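Gevow opens its kitchen practice package to small teams

Gevow has put its simulated kitchen package on general sale, after running it with a small group of customers since October. The package lets a team try out two-armed robot handling jobs on a computer before any hardware is bought. Skurnham had a trial seat for 33 days, and Hermine Rainer wrote up the notes below.
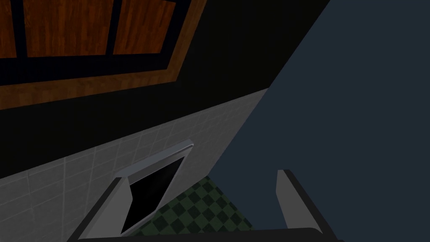

A single seat costs $236 a month. The price covers the kitchen rooms, the arm and gripper models, and e-mail support. Extra rooms are sold separately. Installation took us most of a morning, mainly because the license server did not like our proxy. Support answered the same day and sent a patched settings file.

Gevow ships 2,642 starting layouts with the kitchen set. Each one moves the goods or the furniture a little, and a run can be repeated from the same start as often as you want. We used the layouts for pick-up and set-down jobs. Dark objects in low light gave our own vision software the most trouble. The lighting can be turned up in the room settings, but we left it alone for the trial. 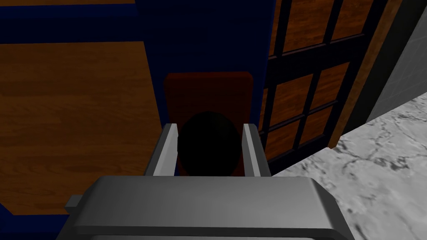 Volume 2, page 33

Dalia Lukoševičius ran the same jobs at Beltcombe and had a smoother start, on a newer workstation. Her main complaint was the manual. It covers the arm controls well and says very little about exporting logs. We had the same problem and ended up writing our own export script, which we can send to any reader who asks.

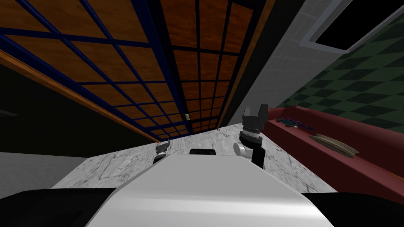 Camera choice matters more in this package than we expected. Each seat includes close views from the grippers and a wider view that takes in the robot's own body. We started with the close views only and lost time working out which way the arm was facing. In the wide view both arms are there along with the marble countertop and the long red counter to the right, so it is much easier to plan a reach. The white body cover does hide part of the countertop, and small items near it are better checked from a gripper view.

Sproģis is handling orders and training. Trial seats are still available, and the log export section of the manual is due to be rewritten.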